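Painter's tape

From the open handbook of household and workshop materials

Painter's tape is a self-adhesive paper tape made for covering a surface for a limited time and then being taken away without damage. It belongs to the family of masking tapes. In daily speech the two names are often mixed, but the painter's kind has a weaker glue and can stay in place for more days. Blue is a very common colour for it. Besides painting, it is used for marking lines, labelling boxes and dividing work surfaces.

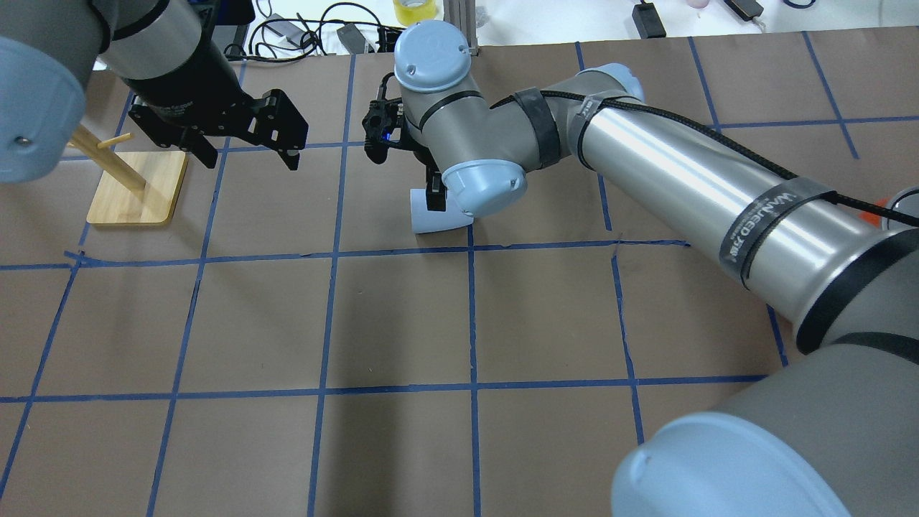
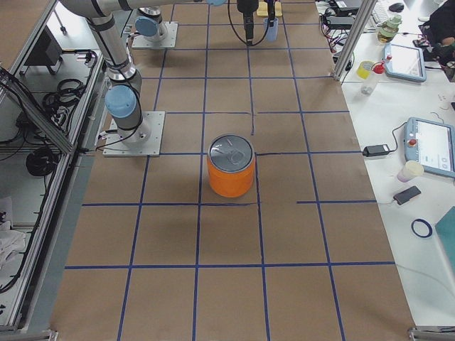
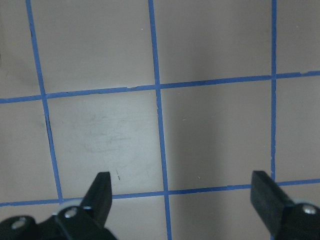
According to Zuleica Sales, the name is misleading, as in many houses the roll is bought for painting one room and the rest of it is used up over years for everything else. She proposes "low-tack tape" as the main title of this article. The present title is kept, as it is the one most readers search for.

Composition

The tape has a backing of thin creped paper. The small folds of the crepe let the tape stretch a little and follow a gentle curve. On one side there is the adhesive, usually acrylic or rubber-based. On the other side a release coating is applied, so that the roll can be opened without tearing.

Rubber adhesive sticks quickly but grows old in sunlight. Acrylic adhesive is slower to take hold and resists the sun better, and for this reason it is preferred on window frames.

Grades

Sellers divide the tape by strength of adhesion and by the time it may stay on the surface. In the hardware shops of Guimarães three makes were commonly found when this section was last checked, on Friday, October 25, 2019:

Fidix, low adhesion, for wallpaper and fresh paint, up to 12 days
Skiller, medium adhesion, for walls, wood and glass, up to 17 days
Ukix, strong adhesion, for rough walls and brick, shorter use

The times are those printed on the package. In a hot July they should be taken with care, especially on a window that faces south.

Use

The surface has to be clean and dry. Dust is the most frequent cause of a tape that lifts. The strip is laid without pulling, and its edge is pressed with a finger or a plastic card. A stretched strip tries to become short again, and the line is then no longer straight.

For painting, many people remove the tape while the last coat is still a bit soft, pulling it slowly back over itself at an angle. If the paint has become hard, the edge may be cut first with a sharp knife.

Storage

Rolls are kept lying flat, in a closed bag, far from heaters. A roll with a damaged edge will tear at the same place on every turn.

See also

Adhesive tape
Crepe paper
Masking film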